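September, late evening

I got the sorting table finished! Well, finished enough. After all those evenings of moving cubes between boxes and the windowsill and back again, everything has its own spot, and I keep going over to look at it like it's a birthday cake.

The color rule is what I'm happiest with. Red goes on the plate, blue goes in the metal tray. I tried it the other way first (blue on the plate, red in the tray) and it looked so gloomy I swapped them back after 8 minutes. The red really sings on that white plate, with the shiny red rim going around it, and the blue looks so deep and handsome on the dark mat.
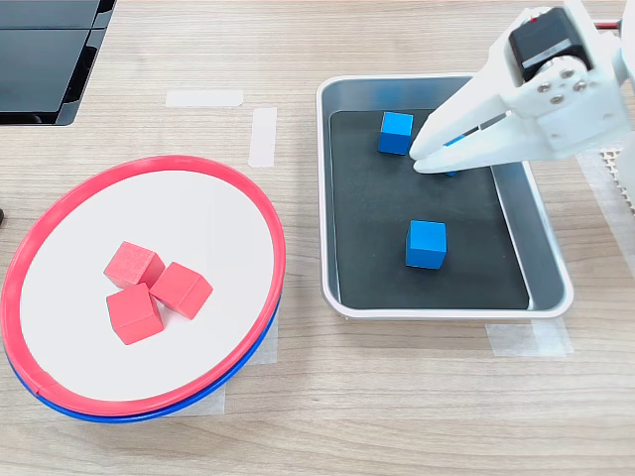
Maxine Baxter thinks I should give up the plate altogether and use two trays that match, one per color, so a beginner sees the color and doesn't get distracted by the dish. She has a point, and she made it very nicely over soup. But I love the plate! A round thing and a square thing next to each other are easy to tell apart even from across the room, and I think that helps people who are shy about asking which is which. We left it at that and I had a second bowl.

The mat was my best idea of the week. I cut it on the kitchen floor with the big scissors, got one corner crooked, trimmed it, got the other corner crooked, and then it just dropped into the tray. I could have danced. A cube on it makes hardly any noise, where on bare metal it clacks.

I also love that the blue ones don't have to be lined up. Set one down at an angle and you get the top and two sides at once, and the color changes a little on each.

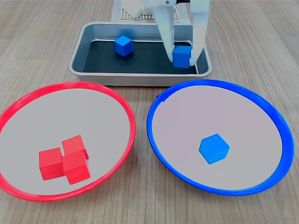

So no rows and no neat stacks, that's settled. Let them sit however they land. Saadet Polat will want rows, I know she will, and I'll try to hold firm until at least 11 tomorrow morning.

Still to do: more tape for the table, and ask Cheng-en Kwan if there are any yellow cubes left. Yellow! Where would yellow even go? Maybe a bowl. I'm too excited to sleep, but I'm going up anyway.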